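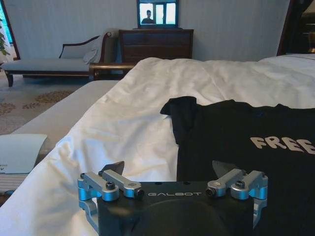

Collecting Demonstrations of Garment Handling in a Furnished Bedroom
Student Project Report
Altville Robotics Program, Household Manipulation Group
Submitted 2023-01-29

Abstract

This report describes the collection of a set of teleoperated demonstrations in which a robot arm flattens, folds and moves clothing on a bed. The set, named Urum, was gathered to train a policy that predicts arm and gripper motion from wrist camera video. A total of 1,403 attempts were recorded, of which 700 were accepted for training. The report covers the site, the recording procedure, the review of attempts, and the problems that affected the quality of the data. Training results are given only to the extent that they influenced the collection.

1. Background

An earlier student project in the program trained a folding policy on demonstrations recorded at a laboratory table. The table had a plain gray surface, and each garment was placed in the same marked area before recording began. The resulting policy folded towels acceptably on that table. When the same towels were placed on a mattress, it often closed the gripper above the cloth or pushed the fingertips into the surface underneath.

Two causes were suggested in the earlier report. The first was visual: bedding has folds and shadows of its own, and the policy had never been required to tell one layer of fabric from another. The second was mechanical: a mattress gives way under contact, so the height at which the fingers meet the cloth changes from one grasp to the next. The present project was proposed in order to supply examples containing both conditions.

2. Site and Equipment

Recording took place in a furnished bedroom made available to the program. The room was left in its ordinary arrangement. The bed was made up with a white duvet, and operators were instructed not to smooth it between attempts. A rumpled duvet beside a dark T-shirt presents a fairly easy contrast; a pale shirt on the same duvet is much harder, and both cases were wanted.

The television on the dresser was left on during part of the collection. A moving picture in the background is common in homes, and the group wished to learn whether the policy would respond to it. The state of the television was entered in the session log so that these attempts could be separated later.

The arm carried a two-finger gripper with a camera mounted at the wrist. The camera's view included the gripper housing and both fingertips, which gave the model a fixed reference for finger position. Joint positions and gripper opening were recorded together with the video. The operator controlled the arm through Stunus, the program's teleoperation software, and watched the wrist video on a monitor. Direct viewing of the bed was not permitted during an attempt. An operator who can see the garment from the side may act on information that the camera does not contain, and the model cannot learn from it.

3. Garments and Tasks

The garment pool consisted of 18 items: T-shirts, long-sleeved shirts, hand towels and pillowcases. Several of the shirts carried large printed lettering. These were included on purpose, as the earlier policy had tended to treat the edge of a print as the edge of the garment.

Three tasks were defined.

Flatten. The garment starts with at least one corner, sleeve or hem turned over or raised. The attempt ends when all parts lie flat.

Fold. The garment starts flat. The attempt ends when it has been folded in half twice and the gripper has been withdrawn.

Transfer. The garment starts on the bed in any condition. The attempt ends when it rests on the bench beside the bed.

Starting positions were drawn from a printed list. The list specified the part of the bed, the direction of the collar or short edge, and whether the garment was to be laid or dropped. Dropped starts were limited to the flatten and transfer tasks.

4. Recording Procedure

Work was carried out in pairs. One student operated the arm while the other set the garment, kept the log and held the stop button. The pair changed places after each block of attempts. Every operator completed a set of practice attempts before contributing to the collection, and the practice attempts were not retained.

Each attempt began from the same raised arm position. The operator was asked to approach the cloth slowly, to pause briefly before closing the fingers, and to continue after a missed grasp if recovery was possible. Attempts with a recovery were given a separate label. They were kept because a model trained only on clean grasps has no example to follow once a grasp has failed.

5. Review

Every attempt was viewed by a student who had not operated the arm in that attempt. The reviewer accepted it, rejected it, or referred it to a second reviewer. Grounds for rejection were an incomplete task, a hand entering the view, a gap in the recorded joint data, or contact hard enough to trigger the arm's force limit.

Incomplete tasks were the most frequent ground for rejection. The fold task was responsible for most of these, particularly with long-sleeved shirts, where a sleeve was often left outside the second fold. Data gaps were traced to a loose network connector and stopped after it was replaced. The attempts already affected could not be repaired.

6. Difficulties Encountered

Grasping two layers. On a soft bed the fingers readily picked up the duvet together with the garment. Operators learned to lift a small distance and look for movement in the bedding before continuing. This check is visible in the later attempts and absent from many of the early ones. The two periods were marked separately.

Dark fabric. Creases in black cloth were difficult to make out on the operator's monitor under automatic exposure. Exposure was fixed partway through the collection, at a setting that made the bedding brighter than was ideal.

Operator habit. An interim check of the first 100 accepted attempts showed that operators nearly always grasped the nearer corner first. The start list was revised to require the far corner in half of the remaining fold attempts.

7. Use of the Data

The accepted attempts were supplied to the Ong training pipeline, the same one used in the earlier project. Early models reached the garment more reliably on the bed than the table-trained policy did, but still lifted bedding in the transfer task. A full evaluation is planned for May and will use garments outside the pool.

8. Recommendations

Later groups should fix camera exposure before the first session and should inspect grasp locations at short intervals. Rejected attempts should be stored with the reviewer's reason attached. A second bedroom, with colored or patterned bedding, should be added before the fold task is extended to larger items such as sheets.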